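Schulungszentrum Lumus
November 2019

1/9 Das Schulungszentrum Lumus erweitert sein Online-Angebot zur CAM-Programmierung. Der neue Kurs »Restmaterialbearbeitung in der 3D-Fräsbearbeitung« steht ab sofort allen registrierten Teilnehmerinnen und Teilnehmern zur Verfügung. Die wichtigsten Angaben in diesem Thread.

2/9 Der Kurs umfasst 49 Lektionen in deutscher Sprache. Vorausgesetzt werden Kenntnisse der 2,5D-Bearbeitung sowie der sichere Umgang mit der Werkzeugverwaltung. Wer den Grundkurs vom August abgeschlossen hat, erfüllt beide Bedingungen.

3/9 Behandelt wird zunächst die Ableitung des Rohteils aus der vorangegangenen Operation. Ein veraltetes Rohteilmodell führt im Schlichtgang zu Leerschnitten oder zu unzulässig hoher Zustellung. Lektion 2 zeigt, an welcher Stelle der Operationsliste die Aktualisierung vorzunehmen ist.

4/9 Als Übungsteil dient durchgehend die Formplatte Gremine. Die Konstruktionsdaten liegen im STEP-Format im Kursbereich. Wir bitten darum, die Dateien nicht umzubenennen, da die Verweise in den Vorlagen andernfalls verloren gehen.
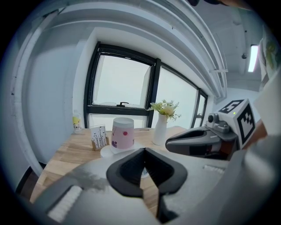

5/9 Die Aufmaße für Boden und Wand werden getrennt vorgegeben. Für Eckenradien unterhalb des Werkzeugradius ist eine eigene Operation mit kleinerem Fräser anzulegen - die entsprechenden Werkzeugdaten sind in der Bibliothek Dzene hinterlegt. Diese ist vor Beginn der Übungen zu importieren.

6/9 Der Postprozessor Skorari wurde für den Kurs überarbeitet. Bei der Ausgabe werden lange Programme nun in Unterprogramme zu je etwa 500 Sätzen aufgeteilt. Das Musterprogramm der Abschlussübung umfasst 1.392 Sätze. Abweichungen infolge anderer Toleranzeinstellungen sind zulässig und werden bei der Bewertung nicht beanstandet.

7/9 Zu einer häufigen Rückfrage aus dem Grundkurs: Die Simulation ersetzt nicht die Prüfung an der Maschine. Nullpunkt, Werkzeuglängen und Spannsituation sind vor dem ersten Lauf durch die verantwortliche Fachkraft zu kontrollieren. Lumus übernimmt keine Haftung für Programme, die ohne diese Kontrolle eingesetzt werden.

8/9 Die Teilnahmebescheinigung wird nach Einreichung der Abschlussübung ausgestellt. Einzureichen sind die Projektdatei und das ausgegebene NC-Programm in einem gemeinsamen Archiv. Bildschirmaufnahmen der Simulation genügen nicht.

9/9 Betriebe mit bestehendem Rahmenvertrag können Zugänge für ihre Auszubildenden über das Kundenportal freischalten. Fachliche Fragen bitten wir im Kursforum zu stellen - Direktnachrichten über diesen Kanal werden nur zu Anmeldung und Abrechnung beantwortet.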